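How to restring a beaded bracelet that has given up

Posted in Mending, January 2020

Elastic bracelets have a lifespan, and it ends at the worst moment. Mine have gone in a bank queue, in a chapel during the quiet bit, and once over a bowl of cawl. If you still have most of the beads, you can have the thing back on your wrist in an evening, including the time spent under the sofa with a torch.

What you need

Stretch cord, 0.7 mm or 0.8 mm. The thinner stuff slips through tiny beads nicely and then snaps nicely too.
Sharp scissors. Kitchen ones will chew the end into a paintbrush.
A strip of masking tape or a bulldog clip.
Clear jewellery glue, the sort with a needle nozzle.
A tea towel, folded once.

Cord comes on reels of 100 metres for not much more than the little cards of five, so I bought the reel. I have now offered to mend something for everyone I know in Kemeys.

Step 1. Cut the old cord off

If the bracelet has merely gone slack and hasn't burst yet, do this over the tea towel. Hold both sides of the knot, snip beside it, and let the beads slide off one end. Lay them down in order if the pattern matters. If they are all the same, tip them in a saucer and enjoy your easy life.

Wipe off any old glue with a fingernail. Beads with a chipped edge at the hole should go in the bin, however fond of them you are, as they will saw through the new cord by March.

Step 2. Measure the wrist

Wrap a strip of paper round the wrist, mark where it meets, and add a centimetre. Chunky beads want two. Rhiannon Ellis taught me to cut the cord at twice the length of the strip, and I ignored her for years on grounds of thrift. Tying a knot with two short ends and ordinary human fingers is a poor way to save four pence.

Step 3. Stretch the cord first

Give it several firm pulls along its whole length before a single bead goes on. New cord relaxes with wear, and you'd like it to do its relaxing now. Skip this and you get a bracelet with a gap in it, like a child of seven.

Step 4. Thread the beads

Tape one end of the cord down, or clip it, and thread from the other. A plain pale table shows up coloured beads well and hides white ones completely, so put the tea towel back under those. When you think you've finished, lay the bracelet flat in a ring and look at it before going anywhere near a knot. Two beads in the wrong order are a small matter at this point and a maddening one in ten minutes.
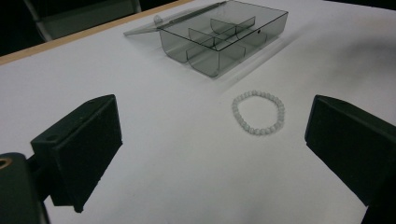 Step 5. Tie it

Use a surgeon's knot: right over left, round twice more, pull snug, then left over right and round twice again. Pull each end slowly until the knot sits down small and hard. Put a dot of glue on it – a dot, please – and leave it overnight.

Trim the ends to two millimetres and tug the knot inside the nearest bead. If it won't go in, turn it to the inside of the wrist and say nothing.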